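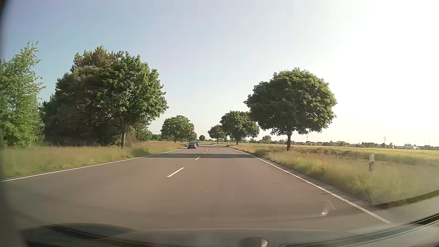
Two-lane road, clear sky.

Nokirbridge Road Surface Notes

Plain text notes on the state of rural roads between Farnia and Giraldo, typed up from paper inspection sheets. There are 2,312 rows, one per inspected stretch, covering 41 roads.

Contents

notes.csv: the main table
roads.csv: road names and local numbers
codes.txt: the surface codes used on the sheets
changes.txt: corrections made after typing

Columns in notes.csv

road_id: matches roads.csv
start_km, end_km: distance from the Farnia end
surface: one code from codes.txt
cracks: none, few, many
edge: state of the shoulder, free text
remark: anything else written on the sheet

Known problems

Sheets for road 30 were water damaged. Where the cracks box could not be read, the field is blank. Blank does not mean none.

Road 32 was renumbered partway through the work. Both numbers are in roads.csv and point to the same road_id.

Early sheets gave distances in miles. These were converted before release, so some stretches overlap slightly at the ends.

Spelling in the remark column was left as written.

Loading

The files are UTF-8, comma separated, with a header row. Read road_id as text or the leading zeros will be lost.

Contact

Yesenia Apaza maintains the table for the Plitemar project. Send corrections with the road_id and the start_km of the row. The next update is planned for April.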